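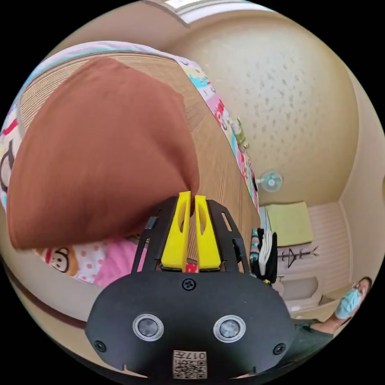 Grostness Household Cloths

README for the folding and sorting set, revision 3

Summary

Grostness Household Cloths is a record of small domestic textiles being picked up, spread, folded and stacked on a table in ordinary rooms. It covers 71 cloths and 149 folding sequences. Each sequence follows one cloth from a loose state to a stack, or to the point where the fold was abandoned. The set is intended for people who study fabric behavior, household layout, or the naming of folds.

Contents

cloths.csv — one row per cloth
sequences.csv — one row per folding sequence
rooms.csv — one row per room, with table and covering
folds.txt — definitions of the fold names
pictures/ — stills, named by sequence number
notes/ — free-text remarks, one file per room

Cloths

The 71 cloths were gathered from cupboards and kitchen drawers. They include dish towels, napkins, face cloths, dusters, and a number of squares and offcuts with no fixed use. Cloths were not ironed before use.

Color is entered as a plain word with one optional modifier ("brown, reddish"). Lighting differs between rooms, so color should not be used to match a cloth across rooms. Use cloth_id.

Surface is entered as woven, knit, felt, terry or unsure. The last value is common among the thicker brown and gray pieces, where a fine knit and a felt are hard to tell apart in a still. Beathag Halliday checked these by hand and changed the entry only where she was certain. Her changes carry the initials BH in the checked_by column.

Tables and coverings

Tables are entered under top (wood, painted, stone, other) and tone (light, medium, dark). Where the top has a visible grain, its direction is given relative to the long side of the table.

Coverings need more care. Several rooms have a tablecloth that drapes over part of the table while leaving some of the top bare. These are entered as covering = partial. Cartoon and other figured prints are entered as print = busy, with the main colors listed. A busy print makes the edge of a patterned cloth difficult to follow and has little effect on a plain one. Users measuring outlines may want to drop the 18 sequences in which both cloth and covering are patterned. The flag is both_patterned.

Small objects left on or near the table are not cataloged.

Fold names

half — one fold, edge to edge
quarter — two folds, the second across the first
thirds — two parallel folds, overlapping
corner — one fold, corner to opposite corner
hang — the cloth is lifted and falls under its own weight, no fold made
drop — the cloth is released from any height

A hanging cloth often takes a triangular outline with one soft folded edge. Keep this separate from corner, which requires the cloth to be lying on the table. Earlier revisions confused the two. Murdo Chisholm relabeled 41 sequences for revision 3, and the old values are kept in fold_old.

Sequence fields

sequence_id, cloth_id, room_id
start_state: heap, flat, folded
end_state: stack, flat, abandoned
folds: ordered list of names, separated by semicolons
light: daylight, ceiling, mixed
remarks: optional

The light field was filled in by the person working in the room. The presence of a ceiling fixture in a still is no guide to whether it was on.

Known problems

Room 6 has two tables and the rows do not say which was used. The notes file for that room is more reliable than rooms.csv.

Cloth dimensions were taken with the cloth flat and unstretched. Knit pieces vary by up to a finger's width between measurements — treat the values as nominal.

The Adus subset uses "quarter" for thirds folded once more. It has not been corrected.

Stills are wide-angle and straight lines bend toward the margins. Do not take lengths from them.

Maintenance

Labels are maintained by Jean Ritchie. Tamás Szabó handles the CSV export. Revision 4 is planned for December and will add the Skilmont rooms. Corrections should quote the sequence_id and the field name.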